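Feb 12, 2018

Day 4 of the dental saga, and the left side of my mouth is still a foreign country. I ate soup again. I have now had every flavor the corner store carries, and I can report that the split pea and the lentil are the same soup in different jackets.

The crown itself cost $373 after insurance, a number I know because Trusis mailed it to me in two separate envelopes on the same day. One said THIS IS NOT A BILL. The other did not say that. I put both on the fridge under the pizza magnet, where they can discuss it among themselves. Somewhere in the second envelope was a paragraph on how to appeal, which begins by telling you to find the form on their site and then gives the address of the old site. I called. The hold music was a piano piece that kept working itself up to a big finish and then starting over. I gave it 20 minutes and washed the dishes on speaker.

A woman came on in the end and was perfectly nice. She said the claim had been coded as a filling, and that Reinholz Dental would have to send it again, and that Reinholz Dental would probably tell me it was up to her. She was right about that. I had Reinholz on the line before lunch and they told me it was up to her. I said I had heard they might say so. There was a pause, and then the receptionist took down my number again, though I have been going there long enough that she asks after my knee.

Work was work. I spent the afternoon on the Vusby invoices with one hand on my jaw like a man thinking deeply, and I believe it improved my standing in the meeting. I was asked for my opinion twice. Both times I nodded, slowly, and that seemed to cover it. 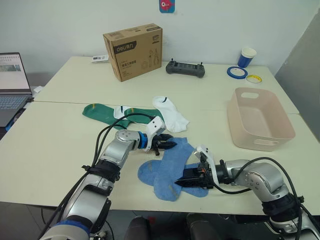
So was it worth keeping the tooth? I think so, given that pulling it would have meant a gap or an implant, and the implant costs more than my car did.

I did go back and forth on it in January, or rather I lay awake and let the tooth go back and forth. My father had all of his out before he was fifty and claimed to love it. He also claimed to love the green recliner, the one with the spring. I don't count him as a witness.

Walked home by way of the drugstore because the salt water rinse calls for salt and I had used mine on the front steps. The valentine candy is already half picked over. Everything left is caramel or taffy, things that would have the temporary crown off in one bite, and I stood there longer than I should have with a box of the caramels in my hand. Put it back. Bought salt and a birthday card for my sister, whose birthday was last week.

The permanent one goes in 2 weeks from now, weather permitting, and it has not been permitting much. Snow again after supper, the fine dry kind that gets in under the storm door. I laid a towel along it and called that maintenance.

Rinsed at nine. Must remember to ask Reinholz about the clicking.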